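Ticket 673: Right hand stops short on squeeze bottles
Product: Skelon two-arm kit, trial unit
Opened by: Macedo test bench
Status: Solved, one follow-up open

Original report

First off, we're having a great time with this kit! It went from crate to moving arms in one morning, and the Lolledness teaching software is the friendliest thing we've used for tabletop work. One problem is holding us up, though.

When we run the "reach and grasp" routine on a soft plastic bottle, the right hand comes in nicely, slows down, and then waits beside the bottle without closing. No error on the screen. After a while the routine times out and the arm goes back to its rest pose. The left hand is fine with everything we've given it so far.

What we tried before writing in:
- Restarted the controller (no change)
- Swapped the bottle for a mug (works every time)
- Slowed the approach to the lowest setting (still stops, just later)
- Reran hand calibration on both sides (passed)

Software is the February release. We're on the standard grasp profile and haven't touched the force limits.

Reply from Hustside support, 9:40 am

Thanks for such a clear report. A wait with no error normally means the hand is looking for a contact reading that never arrives. Could you check three things for us?

1. In the grasp profile, what is the contact threshold for the right hand?
2. Does the cable on the right arm have enough slack when the wrist is turned all the way in?
3. Is the approach height set from the mat or from the tabletop?

Please leave the table set up the way you normally work. We'd like the answers for your real layout, clutter and all.

Update from Macedo, 11:15 am

Threshold on the right is 400. On the left it's 6! We have no idea how they ended up so far apart. The cable moves freely through the whole wrist turn, so we've ruled that out. Height was set from the tabletop, and we do run with a large mat on top.

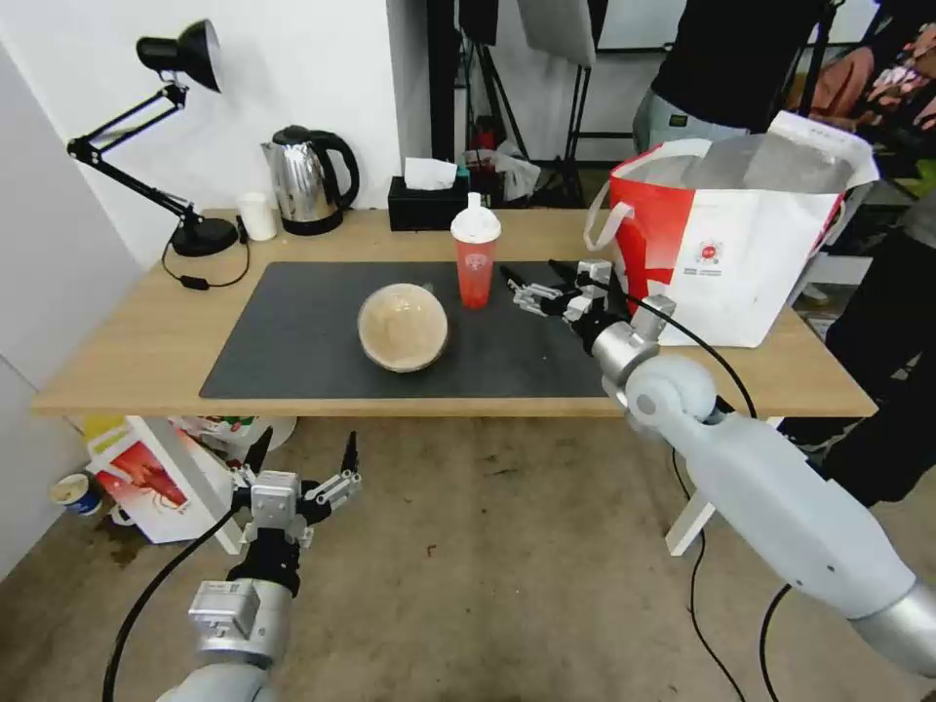
We changed the height reference to the mat first, on its own, so as not to mix up two fixes. The fingers now come in at a better level but they still wait. Then we copied the left threshold over to the right, saved, and ran it again. It closed on the first try and lifted the bottle with hardly a dent. There was some cheering.

Reply from Hustside support, 1:05 pm

Lovely news. The high value is left over from the factory check and should have been cleared before shipping. Sorry about that. Please keep 6 for soft items and save it as its own profile, so an update won't overwrite it.

Update from Macedo, 3:30 pm

Saved as "soft right". Restarted, reloaded, still good. Follow-up request: could the Lolledness screen show a message while the hand is waiting for contact? Even a small one would have saved us the morning. Happy to test it on this unit.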